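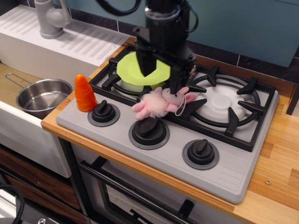 Soup, Again

My grandmother's soup recipe fits on the back of an electric bill and contains no quantities. It says "onions," then "the good beans," then "enough water." Under that, in pencil, it says "longer." I have been trying to make this soup for eleven winters and I can report that "longer" is the only instruction I understand.

This year I decided to be grown up and ask the family. My cousin Efua said the good beans were the small white ones from the shop by the bus station, which closed when we were in middle school. My aunt Comfort said there were never any beans in it. She ate that soup every Sunday for most of her childhood, so either she's right or she was very good at picking around things.

I then made the mistake of looking online. I found a recipe that promised to be close, and I scrolled through 4,000 words on the author's trip to the coast before reaching a list of ingredients that began with saffron. My grandmother once returned a jar of paprika for being showy.

So on Saturday I just started. Three onions, a bag of beans soaked overnight (I soaked them in the salad spinner, as every bowl I own was dirty), a carrot, the end of a ham. I cooked it for two hours and it tasted like hot water that had met a carrot at a party. I gave it another hour. I added salt, then more salt, then a potato to take back some of the salt, a trick I have never once seen work but keep doing out of respect.

Giang from downstairs came up to return my ladder and had a bowl standing at the counter. He said it was nice. Then he asked whether I'd thought of putting in vinegar, in the tone people use to ask whether you've thought of seeing a doctor. I put in vinegar. It was much better, and I was annoyed for the rest of the evening.

I called Aunt Comfort to tell her. "Oh, the vinegar," she said. "Of course there was vinegar." I asked why it isn't on the electric bill. She said everyone knew about the vinegar.

There are nine containers of it in my freezer now, labeled with a marker that turned out to be nearly dry, so they all say "SO." Mariama has agreed to take two. If anyone else lives near me and likes beans, bring your own lid, I've run out of the ones that fit.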